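**Textile Care, Unit 2: Moisture in household cotton**
Notes by Catinca Nistor, room 205

Cotton fibre takes water from the air even when we do not wash it. For this reason we always condition a sample before we weigh it. Leave it overnight in the test room, and write down the humidity at the start and at the end.

Moisture regain is the mass of water divided by the dry mass, multiplied by 100. Please do not confuse it with moisture content, where we divide by the total mass. Many students lost marks for this in April.

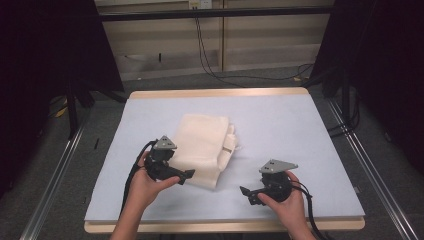

*Fig. 1. Folded cloth on a pale blue surface.*

Thick fabric dries slowly at the folds, so the colour of the surface is not a good guide. Weigh again until two readings are the same.

Exercise: a sample has a dry mass of 477 g. After conditioning, it has a higher mass. Choose a regain of 8 per cent and calculate the new mass in grams.

Reading: Lappalainen, chapter 2, only the part about cellulose fibres. The Darkell tables are at the back of the room.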